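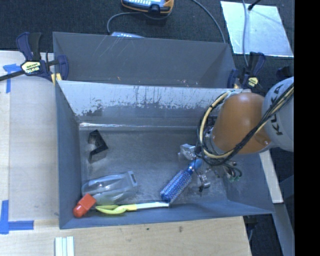
Bin-picking tips from the Getarville robotics club

Our first season of bin picking is done and we learned so much! If your club is starting a sorting project, a few things from our workshop might save you some evenings.

Clamp the bins to the table. Bar clamps at the back corners are plenty, and you can still swap a bin in a minute. Then put blue tape on the tabletop for anything that has to go back in the same spot. We lost a whole practice to a tray that had wandered!

Raid the kitchen and bathroom drawers for test objects. A hairbrush is terrific (bristles at one end, smooth handle at the other), and long-handled spoons are great for practicing near a wall. Save clear plastic for later, it's HARD. Zarby, our sorting program, missed ours 30 times before it got one.

Start with 4 objects and add more when you're bored.

Tie hoses and cables together along the arm, but leave a generous loop where it bends. Move every joint by hand-control first and watch the slack.

Write down every try. Our notebook has 846 of them, and we flipped back through it constantly before the Serkstead meet.

Wipe out the bins when you pack up. Old washcloths work fine.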